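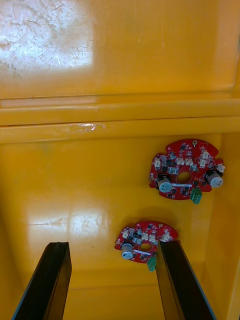
Home | Diary | Bench notes | Links | About

February 12, 2019

Up before the alarm, no breakfast, in at the bench by seven. Red boards again. All day red boards in the yellow bin. I close my eyes now and there they are, hole in the middle, green terminal block at the bottom.

Count on the sheet this morning was 1,751. That's pick demonstrations, all tasks together, since we started with Nornus. The board task needs 1,000 of its own before Stesen will train on it and we're nowhere close. Plan for today was just grind. Sit down, left hand on the pedal, right hand on the handle, pick, place, reset, again.

First hour bad. Stiff fingers, stiff wrist, kept closing too early. You think you're over the board because on the wrist view it looks like you're over it, and you're not, you're short by the width of a thumb, and the fingers come together on nothing. Threw those away. Should I throw them away? Asked that on the call last week and got two different answers. One says keep the recoveries, the robot has to learn what to do after a miss. Other says clean ones only. I keep the ones where I miss and then get it. I bin the ones where I miss and then swear and hit the pedal.

The boards are a pain to grab. Round, but the edge is all notches and lobes, so where you grip matters. Grip on a lobe and it twists as you lift. Grip across two notches, fine. And the capacitors stick up tall right out at the rim, and if a finger comes down on one I have to back off and start over. So what I do now without thinking: look for the caps, look for the green block, then come in on the side that has neither. Took me a whole week to notice I was doing that. Wrote it in the notes for the next person. Nobody wrote it for me!

Also they lie flat. Flat on a slick floor. Nothing to get under. You open wide, come down slow, touch the floor, ease up a hair, close. The easing up is the part the handle is worst at. There's slop in it. I asked for the other handle again (third time), the one from the Sanna setup, was told Thursday.

Glare. The lights over the bin put a big white patch on the far wall and a smaller one on the floor, left side. I tried tilting the lamp. Patch moved, didn't go away. Tried a sheet of tracing paper over the lamp and that was nicer but then they want the light the same for every session, and I'd already done half the morning without it, so off it came. Put it in the log anyway. My guess is the bin being scratched up is good for us, gives the camera something to hold onto. A guess, that's all.

Two in the bin at a time now. Up to yesterday it was one. With two you have to choose, and you have to choose the same way every time or the model just gets mush. Rule is nearest first. Nearest to the fingers, then the far one. Sounds dumb but I broke it 2 times before lunch, went for the far one by the ledge becuase it looked easier. Deleted both. The far ones are worse in general, there's the wall on the right and if the board is tucked up near it the outside finger has nowhere to go. So you turn the wrist first. Turn, then down. Never down then turn — did that yesterday and scraped the wall all the way along.

Lunch at the desk. Soup from the machine. Cold bread.

Afternoon much better. Got into the rhythm where you stop steering and it just goes. Thirty-one kept in one stretch, wrote 31 on the sheet and drew a little box around it like a kid. Speed's a problem though, when it's going well I go too fast and then playback looks jerky. Watched a few back at half speed. My approach is fine. My release is sloppy, I let go high. The board drops the last bit and lands wherever. Have to set it down, not drop it. If I drop it the robot is going to drop it, and it'll be my drop, done over and over in some building I never see. Strange thought. Went and got coffee.

Tried the hand guided way too, at the end of the day, where you unlock the joints and just push the arm around. Nicer in some ways. You feel the floor. With the remote handle you don't feel anything, you're reading it all off the screen. But my arm gets in the way of the overhead view and it's heavy near the shoulder and after ten minutes my back let me know. Nomier people swear by it. Their parts are bigger. I'd like to do the first few of any new task by hand, just to learn where the trouble is, then go over to the remote for the bulk. Will suggest. Will probably be told to stick to the protocol.

Things for tomorrow:
wipe the fingers down
tape on the pedal, it slides
ask again about recoveries, get ONE answer
start with the far boards while I'm fresh
check disk space before, not after

Shoulder sore. Bus was late, stood in the sleet. Ate eggs standing up. The sheet is still in my coat pocket, was supposed to leave it on the bench, will have to be in early agian to put it back before anyone looks for it. Bed.

Recent entries
The pedal and me
Sanna handle, first try
One board, one bin
Why my wrist hurts
Nomier visit, short notes
Moved the lamp again

Back to top | Contact | © 2019 All entries by the author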